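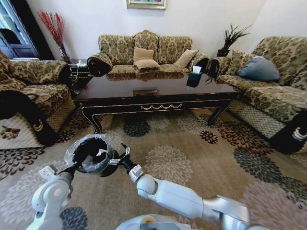
The carpet in question, plus a black bowl in its plastic.

Decorating around a carpet I didn't choose and can't remove
Posted in Home & Rentals, Zusevthorpe Neighbors Help Board
3/27/21

beigeagainstmywill

I signed a lease on a ground-floor place near the Grultuvance end of town. It has good windows, a quiet street and a kitchen with a drawer that opens all the way. It also has a carpet. Beige background, big round flower medallions all over it in dark gray, brown, rust, cream and a kind of faded pink. It covers the living room and the landlord is fond of it. The lease mentions it by name, or at least as "the decorative floor covering," and says it may not be removed, dyed, trimmed or "materially altered." I would love to know what the last tenant did to get "dyed" in there.

I'm here for two years. My couch is a green plaid that I bought when I lived somewhere with a plain floor and felt I could take a risk. The couch and the carpet have now met and they are not speaking. Curtains are the landlord's too, plain off-white, and I can swap those as long as I keep the originals. Walls are white and I'm allowed to paint them if I paint them back.

What I want to know:

Do I try to hide the carpet, or go along with it? Is there any color of paint that makes this look like a decision? And can you put a rug on top of a patterned carpet without the whole room looking like a yard sale?

Budget is small. I'd like this sorted before my parents visit in May, as they have opinions about floors.

secondfloorwalkup

Go along with it. I had a carpet like this for 11 years (mine was more of a cabbage than a medallion) and I spent the first few trying to cover it up with things. All I got was a room full of things on top of cabbages.

The carpet is the loudest item in the room and it's going to stay that way, so quit buying other loud items. Your couch has to lose. You don't need a new one, you need a slipcover, and you need it in one of the colors already on the floor. Of the ones you listed I'd go with the rust if you get decent light and the dark gray if you have kids, dogs, or friends who drink red wine. Skip the pink. Faded pink on a floor looks old-fashioned and pleasant, and faded pink on a couch looks like the couch had an accident and somebody did their best.

Stretchy slipcovers are fine for a couch with a simple shape. If yours has rolled arms, get the loose cotton kind with ties and accept that you will be retucking it every evening for the rest of the lease. Shove foam pipe insulation down the crack behind the seat to hold the fabric in. It costs next to nothing at Gendach Hardware and it works better than the plastic gadgets they sell for the same job.

For paint, take a cushion cover or a scrap of fabric that goes with the carpet down to the store and match from that. Don't match the beige. I matched the beige once and it was like living inside a manila envelope. A warm off-white one step darker than your curtains is boring and will look great. If you want actual color, do one wall, the one you see the least of the floor from. Buy two sample pots, paint them on big pieces of cardboard, and lean the cardboard against the wall right at carpet level. Look at it in the morning and again with the lamps on. Paint chips held up at eye level have ruined more rooms than any carpet has.

Before you move any furniture in, take photos of every stain and worn patch and send them to the landlord. Anybody who puts "dyed" in a lease is going to check.

rug_on_rug_crime

You can do a rug on carpet. People will tell you that you can't, and then you go to their house and they have a bath mat in the hallway.

Rules, from somebody who has broken them: the top rug should be plain or very close to it, flat-woven, and big. Big is the one everybody cheats on. A small rug in the middle of a big pattern looks like a manhole cover. You want it to go under the front legs of the couch at least, and under all four legs of the coffee table with room to spare. Jute is cheap and holds its shape but is no fun on bare feet, and it sheds. Cotton flatweave is nicer and will creep across the carpet toward the door like it's got somewhere to be. There's a kind of gripper pad made for rug-on-carpet. The ordinary kind for hard floors does nothing here, ask me how I know. Tape marketed for this can leave residue, and I'd call residue a material alteration.

Also lift the rug every so often and vacuum underneath. If your windows are as good as you say, the carpet that shows is going to fade and the carpet underneath won't, and in two years you'll pull up your rug and find a nice fresh rectangle of flowers that your landlord will want to talk about. Swapping the curtains for something lined would help with that too.

I disagree with the above about the pink, by the way. One pink lampshade. Try it.

urio_lane_resident

just tell the landlord you're allergic

beigeagainstmywill

Thank you, this is more help than I got from the paint store, where the guy looked at my phone and said "huh."

Update so far. I ordered a slipcover in dark gray, loose kind with ties. Rolled arms, so I guess I have a new evening hobby. The pipe insulation trick is going on the list. I've got one sample pot up on cardboard, a warm white with a silly name, and it looks fine in the morning and slightly like custard under the lamps, so I'm changing the bulbs before I blame the paint.

No top rug for now. I measured for one big enough to follow the rules and the price was more than the couch. I may see if one turns up at the Urio Lane swap.

To the allergy person: I did think about it. Then I reread the lease and there is a paragraph on allergies – apparently the last tenant was ahead of both of us.

secondfloorwalkup

Keep the old curtains in a bag with a label on it. You will not remember which closet.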